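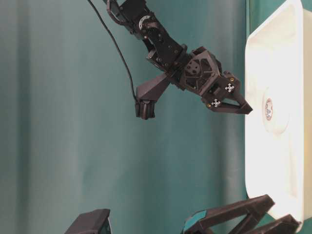

About Enden

Enden Till Services supplies, repairs and looks after tills, receipt printers, barcode scanners and shop scales. We are based in Plevovstead and have a second workshop and trade counter at Dilthorpe. Most of our customers are independent shops: butchers, hardware shops, farm shops, cafes, garden centres, a few charity shops and a handful of school canteens.

We are a small private company and we are not tied to any one manufacturer. We sell new equipment, we sell equipment we have refurbished ourselves, and we mend a great deal of equipment that was bought from somebody else.

How the business began

The company started as a repair bench at the back of an office supplies shop in Plevovstead. The work then was mostly mechanical cash registers and, a bit later, the early electronic ones. Keys stuck, drawers jammed, ribbons ran out and the shop rang us. When the office supplies side closed, the repair side carried on in the same building and took over the ground floor.

Receipt printers came next and they are still the biggest part of what comes through the door. A printer that sits beside a fryer or on a market stall has a hard life. Cutters wear, print heads get dirty, and paper sensors stop reading. We keep parts for more than 200 models, including a good number the makers no longer support.

The Dilthorpe workshop opened when we ran out of room for scales. Scales need a level floor and a bench that isn't shared with anybody using a hammer, and Plevovstead could offer neither.

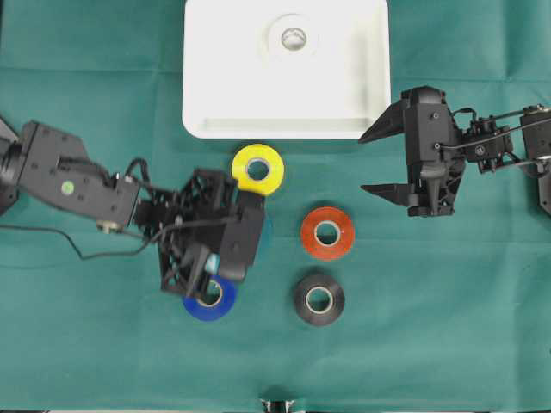
One farm shop owner told us at her last service visit that she had stopped asking for quotes elsewhere, her old supplier having wanted to replace all the tills when only the printers were at fault. We replaced the cutters and two of the power supplies. The tills themselves are still in use.

We will always quote for a repair first if a repair is sensible. Sometimes it isn't. If the main board has gone on an older till and the only replacement is another old board, we will say so and give you a price for a new or refurbished unit alongside it. You can then decide.

What we do

Repairs. Bring equipment to either counter or book a collection. We look at it, write down what we find and ring you with a price before any work starts. There is an inspection charge, which comes off the bill if you go ahead.

Service contracts. We look after 700 shops under contract. The contract covers one planned visit a year, call-outs in working hours and a loan printer or scanner if yours has to come back to the workshop. Parts are charged separately except on the full contract.

Supply and installation. We set up tills, load your prices, connect the card terminal where the card company allows it, and stay for the first part of the day while your staff get used to it. We don't install on Saturdays.

Paper and labels. Till rolls, card terminal rolls, scale labels and shelf-edge labels, sold by the box. Contract customers get these at the lower rate. We hold 4,000 boxes between the two sites, so the common sizes go out the same day.

Mak

Mak is our own stock and pricing program. We wrote it for a customer with a till, a set of scales and a label printer that each held a different price for cheese. It keeps one list of prices and sends it to whatever is plugged in. It will take up to 1,000 product lines on the basic version and there is no limit on the larger one.

It runs on an ordinary shop computer and keeps working if the internet goes down. It does not do bookings, rotas or accounts - customers ask for these now and then, and we suggest using a separate program. The next version is due in September and will go to all contract customers free of charge. 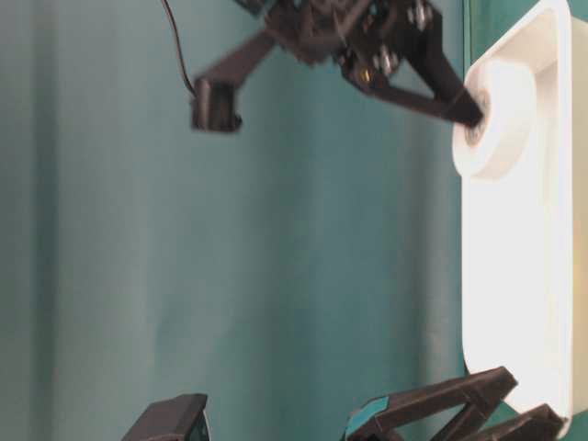
A gripper and a white roll.

Who works here

Our engineers all work from one of the two workshops and most of them trained with us. New starters spend their first months on the bench with printers before going out to customers, then move on to tills and networks. Scale work is kept to Dilthorpe and is only done by engineers trained for it.

The office in Plevovstead answers the telephone for both sites. If you ring with a fault, have the model number ready. It is usually on a label underneath. The office can often get a printer going again over the phone, and there is no charge for that whether or not you have a contract.

Old equipment

We take back old tills, printers and scanners at either counter. Anything worth refurbishing is stripped, cleaned, tested and sold with a six-month guarantee. The rest is used for parts or goes for recycling. Please clear your sales records before handing a till over, or ask us to do it and we will give you a receipt to say it has been done.

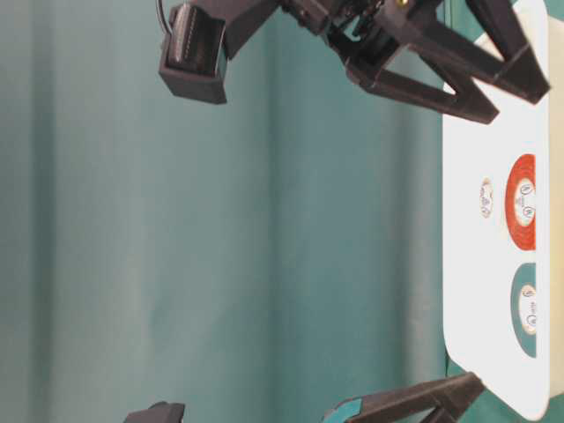
Visiting and opening hours

Plevovstead: Monday to Friday, 8.30 to 5. Parking in the yard behind the building, through the green gate.

Dilthorpe: Monday to Thursday, 9 to 4.30. Closed for lunch between 1 and 1.30. Please ring before bringing in floor scales, as they need to be booked on to the bench.

Both counters will be closed for stocktaking on Friday, July 17, 2026. Contract call-outs will run as normal that day.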